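Mon 5 January

First day back in the lab. Centrifuge 2 was left with the lid closed over the break, so I wiped it out and left it open until lunch. Serum fridge log has no gaps. Karabo had already thrown out the expired control vials and started the new lot sheet.

Main job today was the creatinine comparison between the old Dresent analyzer and the Namemar. Kidus pulled the leftover serum tubes from the morning run and relabeled them with study numbers. Controls first, both levels, on both machines. Dresent fine. Namemar high control came in over the limit, repeat also over. Recalibrated with a fresh calibrator vial and it came back inside.

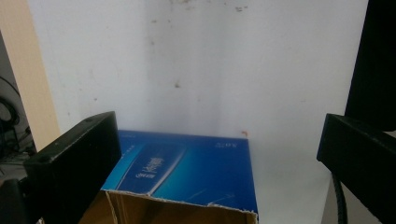 Patient samples went on after the recalibration. Anything run on the Namemar before that is crossed out in the results sheet, please don't use it. The two machines agree well at the low end. At the high end the Namemar reads above the Dresent, and I don't want to put a number on it until we have more samples up there. Asked Drita whether the renal ward can send us their leftovers this week. She will ask, but thinks they get spun late in the day, so we may have to run them in the evening.

Spun everything at 2,000 g, same as in August. Otis wanted to go higher to deal with fibrin in a few of the tubes. I would keep it the same for now — otherwise we can't put the two data sets together. The fibrin tubes were rimmed and respun, marked F on the sheet.

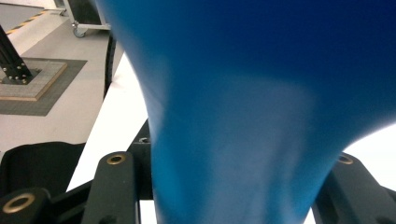

Blue object with part of the gripper, close view.

Stability samples: one set at room temperature, one in the fridge, both capped. First read at 90 minutes showed no change worth writing down. Next read tomorrow morning, Karabo has the early shift and will do it.

Steinar called from Sithole about the reagent order. The delivery is split and the second part has no date yet. Enough on the shelf for the comparison if we don't waste any on extra repeats.

To do: print new tube labels, copy the calibration record into the binder, ask Otis for the August raw files.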